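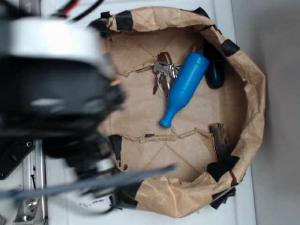

Paper bag, sides rolled down, two long tears across the bottom.

Thursday, notebook, back bench

Started on the climbing claws. Left one has a strap and no buckle, right one has a buckle and no strap, so between them we own a complete claw. The tag in the bag they came in says "tree climbing spikes, ancient," and I would put ancient at the middle of the Reagan years.

The box is the good part. Zotano mail order, two-color print, a hooded man going up what is meant to be a castle wall and looks a lot like a chimney. The old price sticker is still on the end flap. I tried lifting a corner with the warm spatula and it brought a little of the castle with it. Stopped. The sticker stays. It has been there longer than I've been at this bench and has seniority.

Catalog question. The claws turn up in two catalogs that I have to hand, Zotano and Altum, with the same drawing and different stories. Zotano calls them "hand claws, secret climbing method, item 1100." Altum has them two pages after the throwing spikes as "garden and sport grips." Same four prongs, same bad rivet on the palm plate. My guess is one factory and two copywriters, only one of whom had been to the movies. What I can't tell yet is which came first. If Altum is earlier, these were sold for pulling up dandelions until somebody noticed what was on at the drive-in. I badly want this to be true, so somebody else should check it.

Things against the dandelion theory:
The Altum catalog has no date anywhere. The order form has a phone number with no area code, which proves they were optimistic.
The palm straps on our pair are black. Altum's text says "attractive green."
Nobody gardens with the prongs facing that way. I tried it in the tub of potting mix by the door and mostly raked my own wrist.

Metal: light rust on the prongs, worse under the plate. Plating is thin and was never good. Dry brushed the loose stuff, no chemicals. The prongs bend if you look at them sternly. Anyone who went up a wall on these got as far as the first brick.

Strap: webbing, stiff, frayed at the stitched end. Put a few stitches in the fray with matching thread so it stops shedding on everything. Used the Oral cement on a scrap first (yes, that is the brand name, no, we are not going to discuss it again). It dried yellow and shiny. Back on the shelf with it.

Box: flattened two crushed corners under blotter and the 500 gram weight. Left it in the press at 4:30. Whoever opens up tomorrow, please don't stand a coffee on it, the press is not a table even though it is at table height and near the coffee.

Also looked at the folded instruction sheet. Front side explains how to put your hand through the strap. Back side is an ad for a mail-order course in invisibility from Pronavico, payable in advance. Scanned both sides. The course would make a nice item if one ever surfaced, though I can see the difficulty.

To do
Find a dated Altum catalog, any year.
Look under the sticker with raking light, see if there is an older price or item number beneath.
Replacement buckle: don't buy one. Log the pair as incomplete and leave it.
Sweep up potting mix.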